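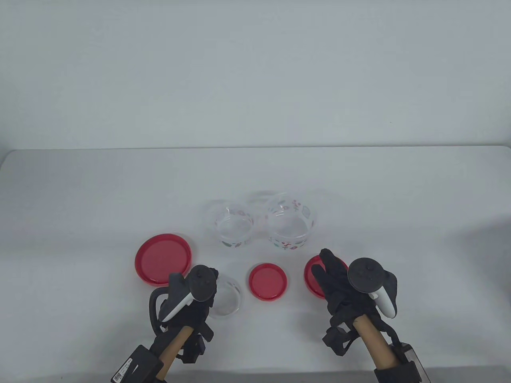
Flowered containers and red lids on a white table.

Leftovers Supper is back at the Candader Hall this Wednesday at 7, and we'd love to see you there! Bring whatever is hiding in your fridge — soup, half a casserole, the last of the beans — and we'll warm it up and share it around. Please write your name on your dishes, as we still have 3 pie plates from last time looking for their owners. Coffee and tea are on us, and children are always welcome.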